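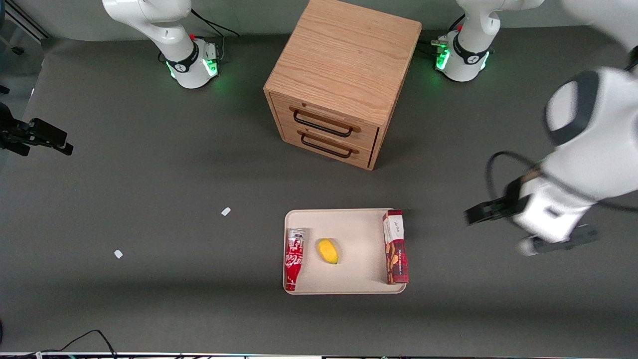

Two arms, the oak-colored cabinet and the tray, seen from the fixed camera.

Kordale Tabletop Demonstrations

Welcome, and thank you for taking an interest in our little collection! Kordale is a set of demonstrations in which a person steers two robot arms by remote control through the kind of small chores most of us do at home without a second thought: putting things on a tray, opening a drawer, moving a snack from one place to another. It was put together at the Ulosness workshop by Hedvika Ševčík and Ashwin Fernandes, with a great deal of patient driving by Lionel and Pauline Tindall, and we hope it will be useful to anybody who wants to train or test a policy on everyday objects.

What you get

There are 43 episodes in this release. Each one is in its own folder, with the video from every camera, the joint positions of both arms, the gripper openings, and a one-sentence instruction in plain English. We kept the instructions the way the drivers typed them, so you will find "put the can on the tray" in one folder and "can goes on tray please" in the next. We went back and forth on tidying these up and in the end left them alone, as we were rather fond of them.

"Left" and "right" always mean the robot's own left and right. The fixed camera looks at the arms from the other side, so the left arm's base comes out on the right of the picture. This has tripped up every single one of us at least once, Hedvika twice in the same afternoon, so please check it before you write a loader.

How the demonstrations were made

The driver sits at the Kastent hand controllers and moves both arms at once. Everybody did 12 practice runs before anything was saved, and after that we kept whatever they did, including the slow ones and the ones where they changed their mind halfway across the table. If you only want the clean runs, filter on the field called "smooth", which Ashwin filled in by watching each video from start to finish (bless him).

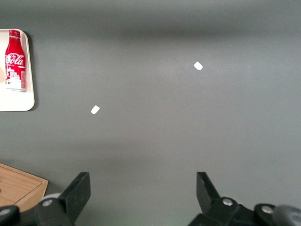
The wrist cameras are worth a word of their own. They move with the hand, so an object near the edge of the view can be half out of sight one moment and wholly gone the next, and a policy trained on the wrist view alone will have a hard time remembering where the tray was. We had our best results feeding in the fixed view alongside it. Both fingers of the gripper stay in view when it is wide open, and that makes a handy check that your gripper readings line up with your video.

Known problems

In 9 episodes the wrist video starts a little after the joint log. The timestamps are right, so go by those and don't match by row number.

Lighting was left as it was in the room, and the shadows on the mat differ between morning and evening sessions. Small white scraps turn up on the mat in places. They aren't labeled as objects.

Version 2 is planned for April and should fix the late starts. Asger Laxdal looks after the downloads, so write to him if a folder won't open, and to Hedvika for everything else. We love hearing what people do with it!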